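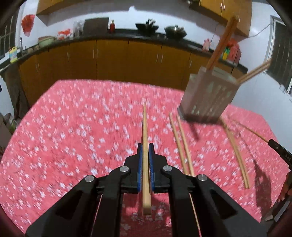 Qualifying week at the Bruresier

Thursday, August 22, 2024

If you've been reading this blog for any length of time you'll know that I have a weakness for the matches that happen at half past ten in the morning on Court 6, with no scoreboard to speak of and somebody's dog tied to the fence. So you can imagine the state of me this week. I'm just back from the Bruresier and I have sunburnt knees, a programme covered in biro and far too much to say.

For anyone new, the Bruresier is a clay event in Urero, small enough that the players eat at the same kiosk as the rest of us and big enough that the semi-finals get proper line judges. Qualifying is free to get into. The main draw costs less than a cinema ticket until the quarter-finals, and then it goes up a bit, and I'd still pay it twice over.

I went for Rasha Bataineh, mostly. I first saw her in February, indoors, in a sports hall with terrible lights, and she lost in the first round to a much bigger server. But there was one game in the second set, five deuces or so, where she kept taking the second serve early with her backhand and sending it back at the server's feet, and I remember thinking hello, who's this? She was ranked outside the top 600 then. She came to Urero at 491, which is the first time she has been inside 500, and she still had to qualify!

Her first qualifying match was over so quickly that I missed the start of it queueing for a coffee. 6-1, 6-2. I don't want to be unkind to her opponent, who was plainly struggling with her shoulder and got through the whole thing without a grumble. The second was a different business altogether.

It was against the second seed in qualifying, a tall left-hander who hits the sort of forehand that makes people on the next court look round. She won the first set 6-3 and it wasn't that close. Everything was going high to the backhand, over and over, and Bataineh was hitting it from up by her ear, two metres behind the baseline, and dropping it short. I had written "oh dear" in the margin of my programme. Then at the start of the second she did the brave thing and moved in. Right in, toes nearly on the line, taking that same ball on the rise, and for three games she missed loads of them. Long, long, net, wide. I was sitting next to a man in a bucket hat who said she'd be on the train by lunchtime.

And then she stopped missing. I wish I could tell you what changed because as far as I could see it was the same shot. Perhaps the clay was drying out and the bounce came up a bit truer. Perhaps the left-hander was a fraction slower to the forehand corner. From 0-3 down Bataineh won six of the next seven games, and the one she lost had a net cord in it that I am still cross about. The final set was 7-5, two hours and forty minutes all told, and she finished it with a drop shot! On match point! Off a return! The man in the bucket hat stood up to clap and knocked my coffee over and I didn't mind a bit.

I do think people underrate how hard qualifying is. You play two matches, sometimes three, for hardly any points and not much money, and if you win them your prize is a first-round match against somebody who has spent the whole weekend having her feet up. You don't get a day off either. Bataineh was back out the next morning, strapped at the thigh, in the first round proper against the sixth seed, and I'd have forgiven her for losing that one in an hour.

She won it in three. I won't go through the whole thing, partly as my notes from the second set are a smear, but I'll say that her serve has come on enormously. In the winter it was a way of starting the point and little else. Now she has a slice out wide on the deuce side that really drags people about, and she follows it in. She came to the net far more than I'd expect on clay. Not every volley was pretty (there was one smash that I think may still be travelling) but she kept on coming forward at 4-4 in the third, which is when most players ranked where she is go back to looping it down the middle and hoping.

The quarter-final was where it ended. Straight sets, 6-4, 6-4, one break in each, to the player who went on to win the title. Bataineh had two break points at 3-3 in the second and played them both well, I thought. The first was saved with a serve on the line, and I was level with it and it was in. The second was a long rally, lovely thing, all angles, and she went for the backhand up the line a ball too soon. It landed a hand's width out. She put her racket over her face for a second and then walked back and picked up the balls herself because the ball kid had frozen, poor love.

I'd love to see her do a bit more with the forehand. It's steady and it's deep and she can run round to it all day, but when she gets a short ball on that side she tends to roll it where she could be finishing the point. Her coach was just along from me in the quarter-final and every time one of those sat up he leaned forward in his seat, so I expect they've noticed!

Other things from the week. The doubles was an absolute treat. I sat through a match tie-break on Court 3 that went to 16-14 and contained a between-the-legs lob, and there can't have been more than a couple of rows of us. If you never watch doubles at this level, please try it, you're close enough to hear them discussing where the serve's going and then you get to see whether it does.

The show court has a new name, the Hajji, after the garage that sponsors it, and new seats down one side. They are a big improvement on the planks. The old side is still planks, and still in the shade after two o'clock, so I stayed loyal to it. They read out the crowd for the final over the loudspeaker, 1,632, and it got the biggest cheer of the afternoon apart from the last point. I gather that's the best they've had. It felt full, I know that much - people were sitting on the steps and standing all along the back hedge.

The food was better too. The kiosk had a tomato thing in flatbread that I had on three separate days, and there was a van from Isness doing lemon ice. Go early for the lemon ice. It had gone by the middle of the second match on finals day, and there was very nearly a scene.

A couple of practical bits, as I always get emails. The bus from Urero station stops at the bottom of the hill, and it is a proper hill, so allow twenty minutes on a hot day. The order of play goes up on the board by the gate the evening before, and it's usually there well ahead of the website. Take a cushion if you're sitting on the old side. You can walk in and out as you like during qualifying, but once the main draw begins they want to see your wristband each time, and they're very polite about it.

As for Bataineh, she'll have picked up a nice handful of points for the quarter-final, and she should be spared qualifying at an event like this one next time. She's down to play two more on clay and then go indoors for the autumn. One of the indoor ones is an hour and a bit from me by train. I've already looked up the times, and I've got the Friday off.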